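4.2 Do care labels and seam grades predict how long a garment lasts?

The claim that heavier seams make for longer-lived clothes is repeated so often in the trade literature that it is rarely tested. Retail guides state it as fact, and two of the grading schemes we reviewed in Section 2 build it into their scores. We were doubtful going in, and the data have done little to change our minds.

Our sample comes from the Cleseck returns archive, which holds 3807 records of garments sent back under a wear guarantee. Each record gives the garment type, the date of purchase, the stated reason for return and, in most cases, a seam grade assigned by the seller. We dropped records with no seam grade and those where the reason was given only as "other" or "did not like." We then drew 300 of the remaining garments for inspection by hand. The archive is not a fair picture of all clothing in use. It covers people who kept their receipts and took the trouble to complain, and we suspect that these people differ from everyone else in how they wash and wear their clothes.

The first problem is the seam grade itself. The Prekmont scale, which most sellers in the archive use, asks the grader to rate a seam from one to five on "solidity." The manual offers no measurement to go with the word. In practice a thick, raised seam gets a high score and a flat one gets a low score, whatever the stitch density or the thread. A grader who has handled only the outside of a garment can't tell whether the bulk comes from extra stitching, a folded allowance or a filler. These are different things and there is no good reason to expect them to wear the same way.

Dark fabrics make matters worse. On black cloth the stitches sink into the ground color, and what the eye picks up is the relief of the seam and very little else (Figure 3). Two of our own graders, working apart, disagreed more often on black items than on any other color. We do not know how the original sellers dealt with this, and the Prekmont manual does not mention it.
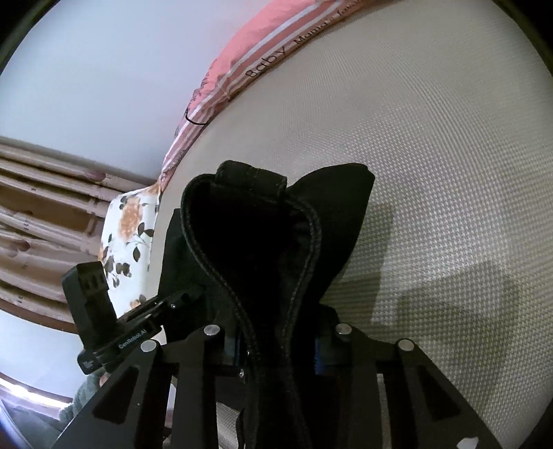 Figure 3. Black garment held open, with thick, raised seams along both edges of the opening. The seams are slightly lighter than the cloth around them.

The second problem is the stated reason for return. "Seam failure" was ticked on 221 of the inspected garments. When we looked at them, many showed damage that began in the cloth next to the seam and only later reached the stitching. A stiff seam joined to a light fabric may well put more strain on the fabric. If so, a high seam grade could go along with early failure, and the return form would still blame the seam. The archive cannot settle the point, as it holds no record of the garment at any stage before it came back.

Earlier work by the De Bruijn laboratory is usually cited in support of the heavy-seam view. That study ran test strips through 3000 flex cycles and reported that the bulkier seams held up better. We have no quarrel with the test as a test of strips. Nobody wears a strip, though. A real garment is pulled in several directions, sat on, and dried over the back of a chair. The strips were also cut from a single cloth, so the match between seam and fabric, which we think matters most, was never varied. Later papers cite the result without this limit, and the Jekico buying guide leaves out the word "strip" altogether.

We compared time to return across the five seam grades within each garment type. For trousers there was a weak trend in the expected direction. For shirts and light jackets there was none we would care to defend, and for knitwear the order of the grades was partly reversed. Removing the black items made the trouser trend a little weaker, which may reflect grading error or may simply be noise in a small group.

A supporter of the scale could reply that guarantee returns are a poor measure of durability. We agree, and said so above. But the same objection applies to the figures used to promote the scale in the first place, most of which come from return rates at a handful of sellers in the May sales period. Until someone follows garments from purchase onward, with seam thickness, stitch density and cloth weight recorded separately, we see no basis for printing a single seam grade on a label. Section 4.3 turns to washing temperature, where the records are more complete.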